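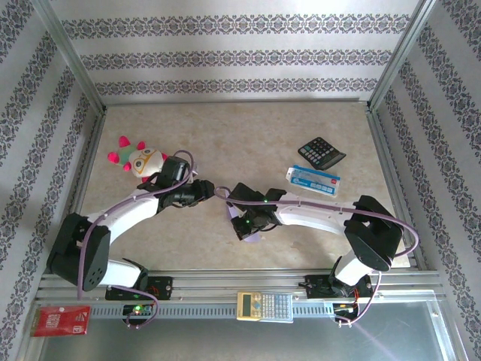

The $485 clear table

The woman who runs the Miranda course in Lirkwood would like me to stop using the word "tidying." She says it four times in our first ten minutes, so I don't feel too bad about it.

"Tidying is moving things," she tells me. "We decide about things. The moving comes later and it's the easy part."

The course costs $485 and is run by Carkcombe, a small home-organizing firm she started after leaving an office job. For that you get six evenings, a workbook, and a starter kit of cleaning supplies that I priced at the hardware store on the way home. I'll spare her the total.

I came in with doubts and I told her so on the phone. I have read the books. I have rolled my socks. My kitchen table has been buried since March under mail and school papers, and I didn't see how a workbook was going to dig it out. She invited me anyway, which I give her credit for.

Her teaching starts with ordinary objects on a tabletop. The top is beige with a marble pattern, and the wallpaper behind it has bands of dark gray ornament that I would call a lot. She laughed when I brought it up. "People either want the roll number or they want to leave," she said. "I wanted it to feel like a house. Nobody's mess is in a white box."

On that table was a black calculator lying at an angle, a white and blue box, a pale lavender piece of something I took for fabric, and a plush toy with pink spikes around its face and what look like yellow-orange glasses. I asked what I was supposed to decide.

"Which one would you pick up first?"

The toy, I said.

"Everybody picks the toy. And then you stand there holding it, because it belongs to a kid, or it was a present, or it's looking at you. You've used up your nerve on the hardest thing there is."

Her rule is to start with whatever has no face and no story. The calculator first, in other words. Does it work, does anyone use it, where does it live? I pointed out that I do my sums on my phone, and so does everyone I know, so the answer is the trash and the lesson is over.

"Is it?" she said. "My bookkeeper would fight you for one. Big keys. You don't have to look down."

I had no reply ready. I still think most people's calculators should go.

The box gave us more to argue about. The workbook says that boxes are opened before they are shelved, every time, even when you are sure you know what's inside. She told me about a client who kept a sealed carton through three moves and found it held the manual for a dishwasher two apartments back. It's a good story. I have heard it, or one very like it, from two other people in her line of work, and I said that too.

"Then it happens a lot," she said.

Where I thought she was strongest was on how long anything takes. Each session at the table is limited to 30 minutes, with a kitchen timer, and when it rings you quit even if there's a pile left. I expected to hate this. But I have lost whole Saturdays to one closet, and I can see why a person would be more willing to begin if they knew when they could stop. She says the people who ignore the timer are the ones who drop out. I asked how many that was. She said she didn't keep that number. She does keep the number of people on her mailing list, 3,271, and had it ready.

Then there is the cleaning, which gets an evening to itself. I was prepared for a sales pitch and I got a small one. The kit includes a bottle of Pradine surface soap, and the workbook mentions Pradine more often than I would like. Carkcombe gets a discount on it, she says, and no commission.

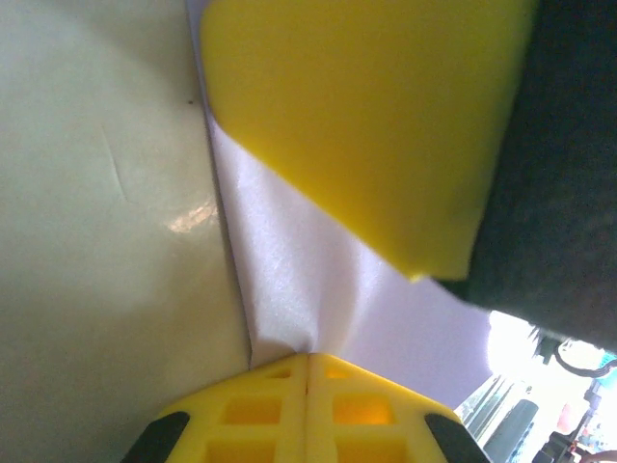
Yellow sponge with a green scouring side, and a soft white cloth.

The advice itself is plain enough. Soft side on anything with a finish. Scouring side on pans and oven racks, and never on a tabletop, "not even a little, not even in the corner where you think it won't show." Cloth last. She buys the kind of sponge you can find in any grocery store, and when I asked why the kit needed one at all, she shrugged.

"Because 40 people a year would tell me they didn't have a clean one. It gets used as an excuse. I took the excuse away."

I pushed her on the price before I left. Could someone get the same result from a library book and a timer? She took a while to answer.

"Some could. If you could, you'd have done it by now."

That stung a little, and it is also exactly what a person selling a course would say. People pay for the appointment, as far as I can tell, in the same way they pay for a gym. I don't think the workbook is worth much. The exercise with the table might be.

I went home and set the timer. I got through the mail and one stack of school papers. There's a stuffed rabbit at the far end that I haven't touched.

Last updated: May 20, 2023

Related
What to ask before you hire a home organizer
Storage bins: do you need any?
Our kitchen sponge habits, and what to change
The junk drawer, one year on
Lirkwood yard sale dates and rules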